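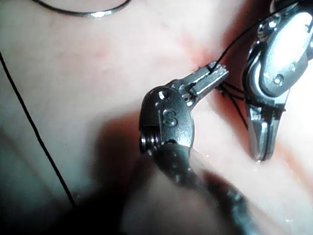

Vuorinen wrote in after the August intake to ask whether a student with no medical background can join the suturing group at all, or whether the places go to people who have already held a needle driver.

Any enrolled student can join. The group is part of the Drasance project course and its subject is instrument control. Most members come from mechanical engineering or computer science. You learn the stitch from the handbook, and you are graded on the motion record, the stitch and the written report.

Search this site Enter keywords Go

What does a session consist of?

One student runs the instruments and one keeps the log. The standard task is a simple interrupted stitch across a straight cut: pick up the needle, drive it through both edges, pull the thread through, tie, and leave a tail. Pairs switch after each completed stitch. A session is 100 minutes, including setup.

How is a stitch graded?

Entry and exit should be the same distance from the cut, and the line between them should cross it at a right angle. A slanted stitch is accepted in the first two weeks and loses points after that. The edges should meet without bunching.

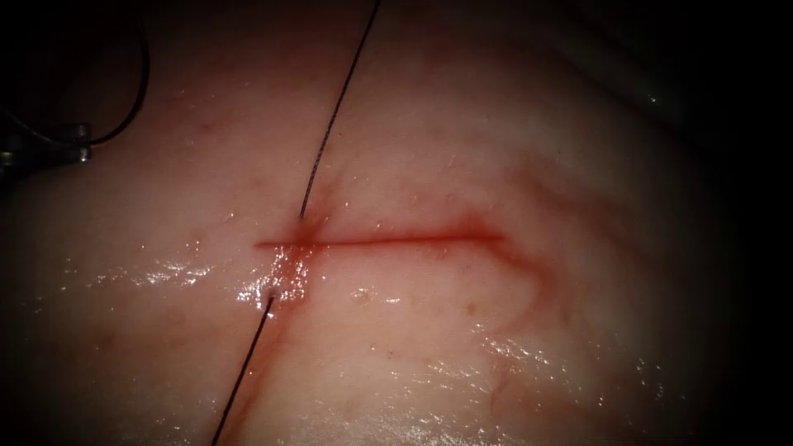
Tension is graded separately. Pull until the edges touch, then stop. Most early failures come from pulling on after that point, and the thread cuts into the surface at the entry hole. There is no force feedback at the controls, so you have to judge tension by watching the thread and the edges.

Can I grip the thread anywhere?

Yes, but grip the needle by its body, away from the point and away from the end where the thread is attached. When tying, hold the thread near the tip of the jaws. Thread caught farther back tends to slide into the pivot - this stops the session until it has been cleared by hand.
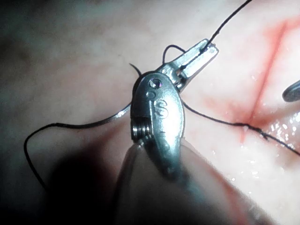
Keep slack away from the instrument body while you form the loop. If a loop settles over the jaws when you did not intend it, open the other instrument, lift the loop off, and start the throw again. Do not rotate the wrist to shake it loose. The log keeper marks the restart, and a restart costs no points.

What is the Banovard round?

It is the spring competition. Each team has 9 minutes to complete as many accepted stitches as it can, for a maximum score of 300. The qualifying score is 252. Teams have two members and may switch operators once.

Do I need to bring anything?

Closed shoes and your login for Fastadden, where the motion records are stored. Gloves are provided.

Last updated 2018-03-10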